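Sandwiches, wrapping and where things go

I have gone back to wrapping sandwiches in clear film for the small table. Paper looks better and folds better, but the filling cannot be checked without opening it, and Florence does not eat anything with tomato. Clear film also holds a cut half upright, so it takes less tray than one laid flat.

The method has settled down. Bread at room temperature, filling kept 7 mm back from the crust, one cut, then a film square of 29 cm pulled tight across the cut face first. The ends go underneath. A tray with a slightly raised edge is enough to stop things sliding when it is carried.

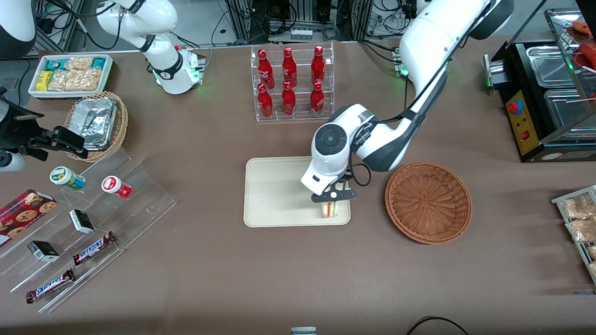 Baskets are a separate question. A round wicker one is good for bread or fruit and poor for anything with sauce, as the weave is slow to clean. For hot food I leave it in the foil container with the foil cover on and stand the whole thing in a basket. The foil needs 40 minutes before I would put a hand flat on it.

Bottles go at the back on a tiered rack. Two tiers is the useful limit - with three, the top row is awkward to reach over the food. Packets of crackers and other snacks get their own tray, well away from anything warm.

Next month I want to try a 35 cm film roll, which Dale says tears more cleanly.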